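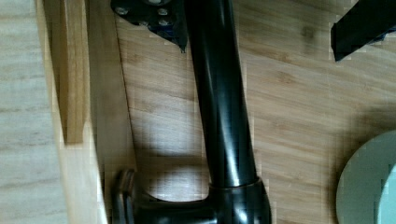

Posted by Flendorach Support Desk, May 2018
Ticket status: closed
Product: Juvico tank level controller
Site: Ulden, polytunnel irrigation

Fault as reported: the level reading on the header tank sticks at 1,422 litres. Tank capacity is 2,000 litres. The refill valve does not open, and the drip lines in tunnel 6 run dry before the morning cycle has finished. Restarting the controller clears the fault until the next refill.

Checks made by the site before the ticket was raised:
Supply voltage at the controller: normal.
Refill valve on manual: opens and closes.
Inlet strainer: cleaned, no change.
Sensor cable: no damage found along the visible run.

First response. The controller holds the last good value when the sensor signal drops out for longer than the hold time. A fixed reading therefore points to the signal and not to the tank. Site asked to open the sensor log and look for error 38 against the times the reading stopped.

Log received. Error 38 is present on each occasion, always within a minute of the transfer pump starting. The pump was replaced in January. Site asked how the sensor cable is routed near the pump supply. 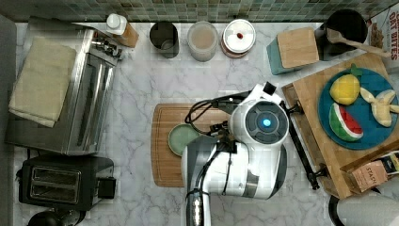 Owino: The two cables share one conduit from the pump house to the tank stand. It was done that way when the new pump went in. The old pump had its own supply from the other side of the yard. Do we need screened cable, or is it enough to separate them? Also, can we shorten the hold time so that the alarm comes up sooner?

Separate them first. Use a second conduit and keep a hand's width between the two, crossing at right angles where they have to cross. Screened cable is only needed if the error comes back. If it is fitted, earth the screen at the controller end only. The hold time can be shortened under Inputs, Level, Hold, but leave it at the default until the wiring has been changed, or the log will fill with short dropouts.

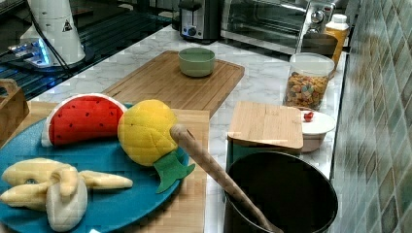
Plush watermelon, pineapple and banana on a blue plate.

Update from site: sensor cable moved to its own conduit. Level followed the tank through three refills with the pump running. No further entries for error 38. Hold time unchanged.

Closed at the request of the site. Reopen under the same ticket if the reading sticks again, and attach the sensor log.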